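4. Storing sauces in the Wurkesora pantry drawer

Sauces outlive most kitchen resolutions, so the drawer gives them their own bay. Clear it before you start.
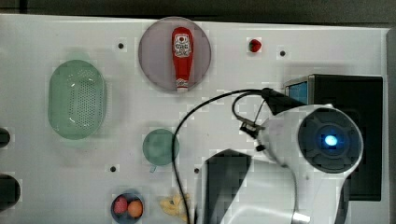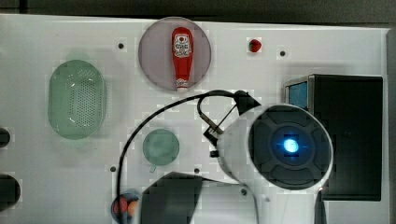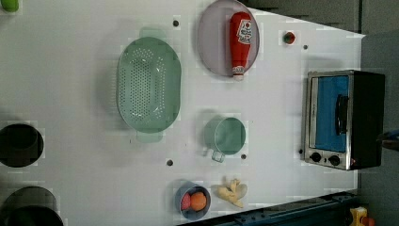

Ketchup and its neighbors, before sorting.

1. Pull the drawer out until it clicks twice. One click means it is still thinking.

2. Set the divider to slot 9 for squeeze bottles, or slot 2 for jars.

3. Wipe the lids. Yes, the mustard too.

4. Load tall items at the back – up to 300 mm, measured with the cap on.

Note: Bottles stored cap down need the rubber mat (part 378).

Caution: Do not slam the drawer. Vinegar travels farther than you would think.

5. Close the drawer and go on to section 5, Spices.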